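Print Shop and Apparel Assistant

Turdale Apparel, custom and cause clothing
Full time, on site
Starting in November

About the job

Turdale prints T-shirts, sweatshirts and tote bags for fundraising walks, school clubs, family reunions and local nonprofits. A typical order is 33 to 296 pieces. Our largest order last season was 2,000 shirts for a hearing loss walk, and we expect to take on more of that size next year.

We need one more person in the print shop. You will work with Hendrik Dierckx, our print lead, and Duangjai Chareonsuk, who runs finishing and shipping. The shop is one floor, with the presses at the front and folding and packing at the back.

No printing experience is required. If you have worked with fabric, in a warehouse or in a kitchen, a lot of it will carry over.

What you will do

Load and unload shirts on the manual and automatic presses
Check blank stock against the order sheet for size, color and style before anything is printed
Mix and label water-based inks using the shop's recipe cards
Watch the dryer belt and pull any shirt with smears, pinholes or a crooked print
Clean, reclaim and dry screens at the end of each run
Fold, bag and box finished orders
Write down misprints on the daily sheet so replacements can be ordered the same afternoon

In the busy season, from early spring to the start of summer, you may be asked to help answer customer emails about sizes and delivery. Rochelle Okafor in the office will train you on that.

What we are looking for

You can stand for most of a shift and lift 49 pounds
You can tell close colors apart under shop lighting (we do a short swatch test at the interview)
You read an order sheet carefully and ask when something on it looks wrong
You show up on time
You are 18 or older

Useful but not required: screen printing, heat press or embroidery work, basic Spanish, a forklift card, or experience with Broltico, the order tracking software we use.

Hours and pay

The shift is 7:30 a.m. to 4:00 p.m. with a half-hour unpaid lunch and two paid breaks. Overtime is offered in spring and is paid at time and a half. It is voluntary except in the last week before a large walk ships.

The hourly rate depends on experience and is reviewed after the first 90 days. We will tell you the rate on the first phone call, so you do not have to wait for an interview to find out.

Benefits

Health and dental plan after 60 days
Paid holidays, plus two weeks of paid vacation in the first year
Shoe allowance once a year
Shirts at cost for you and your family
One paid day each year to work at a charity event of your choice

Training

Your first two weeks are spent in finishing with Duangjai, so that you learn what a good print looks like before you make one. After that you move to the manual press. Most people are running small one-color jobs on their own by the end of the second month. Multicolor work takes longer and there is no fixed schedule for it.

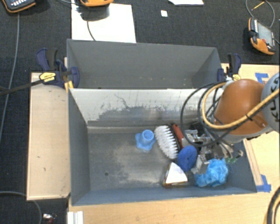 How to apply

Send a resume or a short note about your past work to Orathai Luangrath, hiring manager, through the contact form on this site. Choose "Jobs" in the subject menu. Please include a phone number and the best time of day to call. We do not need a cover letter.

We answer every application. The position stays open until it is filled, and the listing will be taken down when it is.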